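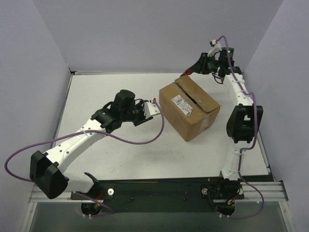 Box with a shipping label on it, flaps not lying flat.

Reusing shipping boxes for mail, how many trips is too many?

costigan_k
Posted 2019-11-17

I sell used books and a few board games online, mostly small orders, and I have been sending everything out in boxes I got for free. Last month two buyers complained about crushed corners. Both of those went out in boxes that had already been through the mail at least twice. Up to now my rule was that if it holds its shape it goes out again. What do other people do? I would like to keep my costs down but refunds cost more than boxes.

Stustetden
Reply #1

Two trips for me, then recycling. Cardboard gets soft along the folds and you can't always see it. Press the middle of each side with your thumb. If it gives easily and stays dented, don't ship books in it.

Also, check the flaps. Once they stop meeting in the middle, the tape is doing all the work.

rowboat36
Reply #2

I disagree with a fixed number. I have had boxes go four trips and arrive fine, and I have had new ones from the dollar store fall apart on the first. It depends on the board. Look for the round stamp on the bottom flap (box maker's certificate). It gives you the edge crush rating or the burst strength. 32 ECT is the common one and is OK for most things. For a full box of hardcovers I want better than that.

Stustetden
Reply #3

The stamp is for the box when it was new. It doesn't tell you what it can take after a week on a damp porch.

rowboat36
Reply #4

Sure, but it tells you where you started. A strong box on its third trip can still beat a cheap one on its first.

Lindsay Donnelly
Reply #5

Whatever you decide about the number of trips, please get the old labels off or cover them completely. I had a package go back to the company that first mailed it to me. The old barcode was on the side, mine was on top, and the machine read the side one. It took 35 days to get it back and the buyer had given up by then.

costigan_k
Reply #6

I usually cross the old one out with a marker. Is that not enough?

Lindsay Donnelly
Reply #7

It wasn't for me. One line through a barcode doesn't stop a scanner from reading the part above or below the line. If you use a marker you have to black out the whole thing, and thin ink can still scan. I put a sheet of plain brown paper over it now and tape down all four edges. You should cover any other carrier's logo too.

tuvside
Reply #8

A hair dryer works for peeling. Low heat, go slowly from one corner. Takes me a minute or two per label. The cheap thermal labels come off clean and the glossy ones take the top layer of cardboard with them, so on those I stop and cover what's left.

You can also turn the box inside out. Slit the glued seam, flip it, glue it back together. Old label ends up inside. I did this all summer starting in June and had no complaints.

rowboat36
Reply #9

Inside out is fine for light stuff. For books I wouldn't trust a home glued seam.

tuvside
Reply #10

I run tape down the whole seam, inside and outside. It has held books for me. Paperbacks mostly, I'll give you that.

Paora Lowther
Reply #11

I packed orders for a parts seller for six years. Most crushed corners I saw came from empty space in the box and had little to do with its age. If the contents can slide, they hit the corner every time the package is dropped. Wrap the books tight together, put padding on all six sides, and shake the box before you tape it. If you hear anything move, open it and add more paper.

On tape, use the 2 inch clear packing kind and do the H pattern, center seam plus both ends. Masking tape and duct tape both let go.

Stustetden
Reply #12

Agree on the padding. I still think a soft box makes it worse.

Paora Lowther
Reply #13

It does. I'd throw out anything with a crease running across a side panel. Scuffs don't matter.

costigan_k
Reply #14

Thanks all. I went through the pile in the garage and threw out everything that failed the thumb test, which was more than half. I am going to buy a bundle of new ones in the size I use most and keep the used ones for single paperbacks. Will try the hair dryer tonight.

Does anyone know if media mail is pickier about used boxes?

Lindsay Donnelly
Reply #15

I've never had one refused. Same advice, only one label showing.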